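Folding a knit T-shirt: gallery

Hesomitz laundry notes, set 949. The garment is one short-sleeved T-shirt in a thin knit, somewhere between blue and purple. Knits are harder to square up than woven shirts — the cloth stretches along one axis and the hems curl.

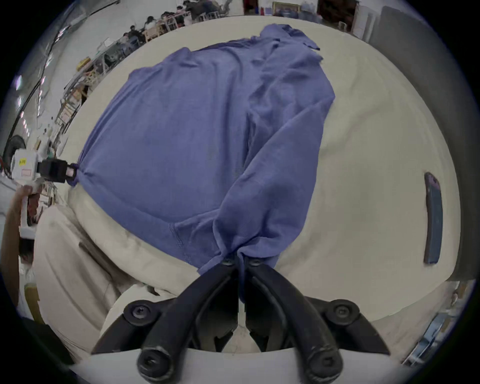
Text and selection: Žydrūnas Zariņš
Trirnurcombe, Aug 24, 2019

Soft surface. The cloth is pinched into a narrow bundle near a stitched seam, with a second hold at the left edge. Seams are the better place to take hold of a thin knit, as they stretch less than the body.

Held between two points, a knit sags in the middle. Keep the tension low.

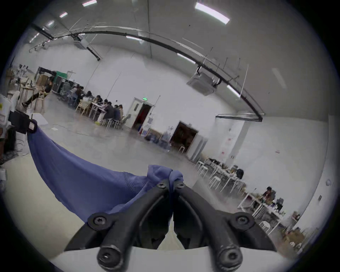
Shaking out comes next in the Lynch method: two short pulls, then lower the hem first. The Jonora method leaves this out and smooths by hand, starting at the shoulders.

Sage-green sheet, shirt bunched, one long diagonal fold across the body. A fold of this kind should be opened before the sleeves are turned in.

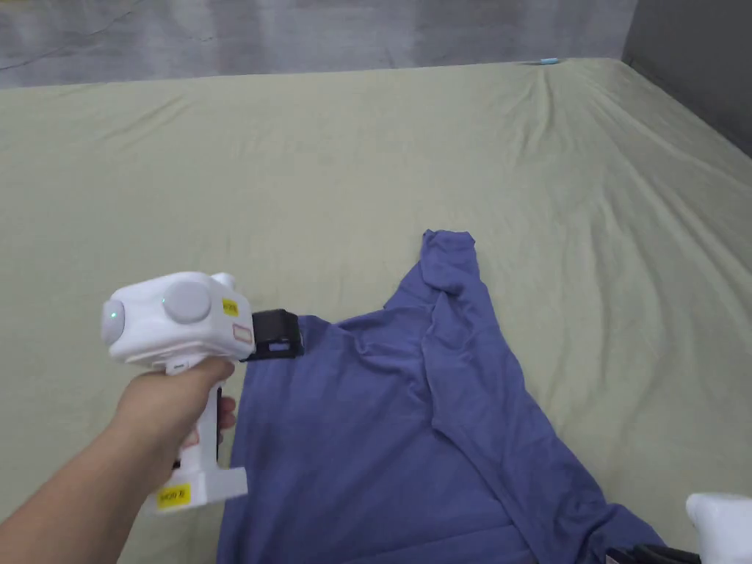

Sleeves go in to the side seam, then the body is folded in thirds. Stack no more than six high. Set 1515 covers long sleeves and collars.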